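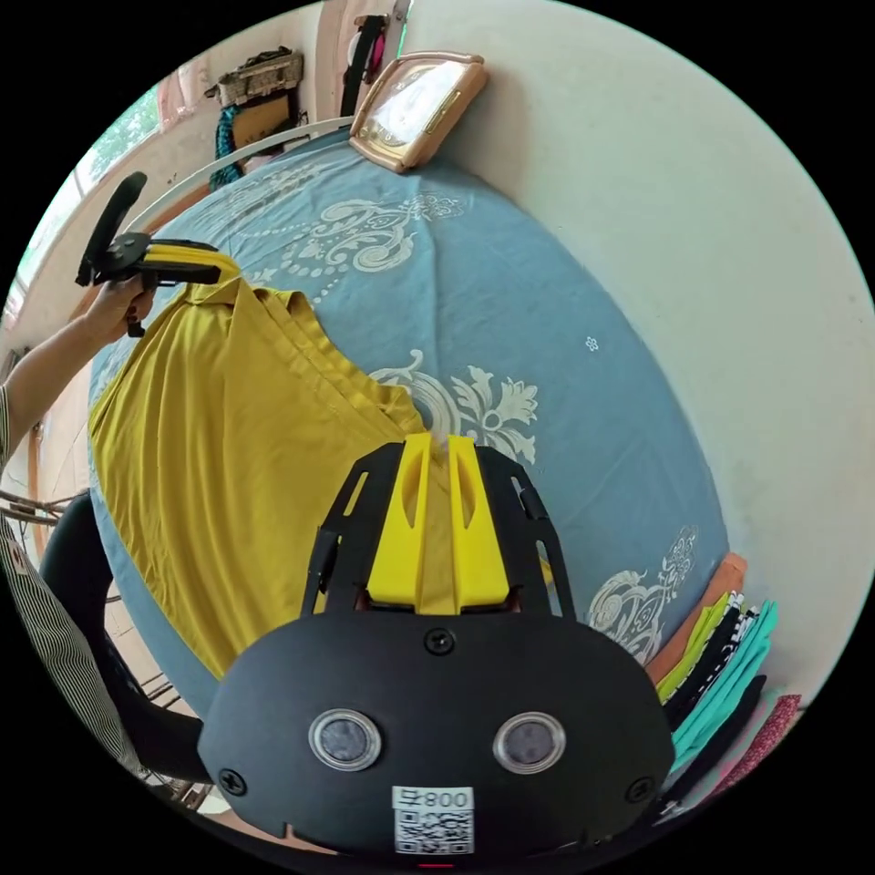 I finally got to spend a morning with the Plemstead folks, and wow, do they go through a lot of laundry! Their laundry project crossed 847 recorded demonstrations on Thursday, and 419 of those are shirts. Collars, plackets, sleeves, the whole deal (I never want to think about a placket again).

If you missed my last post, the idea is pretty simple. People fold clothes at home with a gripper in each hand, and the recordings go into training a folding model they call Ranus. Kulsoom Mengal, who runs the collection side, told me the first 200 were mostly towels and the model got very good at towels. Shirts were a mess. So now they want every kind of start, from laid out nicely to scrunched up in a heap.

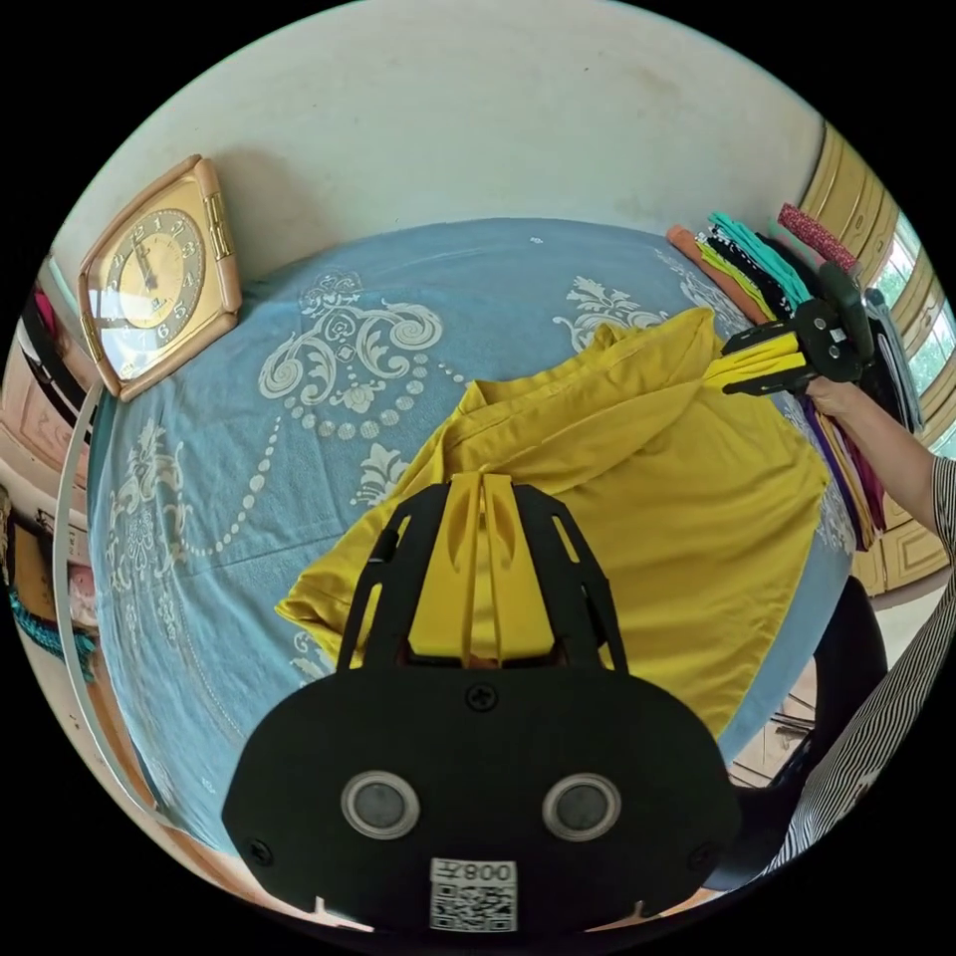
*Two grippers on a bunched-up yellow garment.*

I got to try it myself and my first fold took 26 tries before Kulsoom let me keep one. It's harder than it looks! Your fingers want to help and you have to stop them.

Pants are next, starting in October, and after that they're talking about fitted sheets. I wished them luck. They're still looking for people in Getunholm who'd like to record at home, so drop me a line and I'll pass your name along.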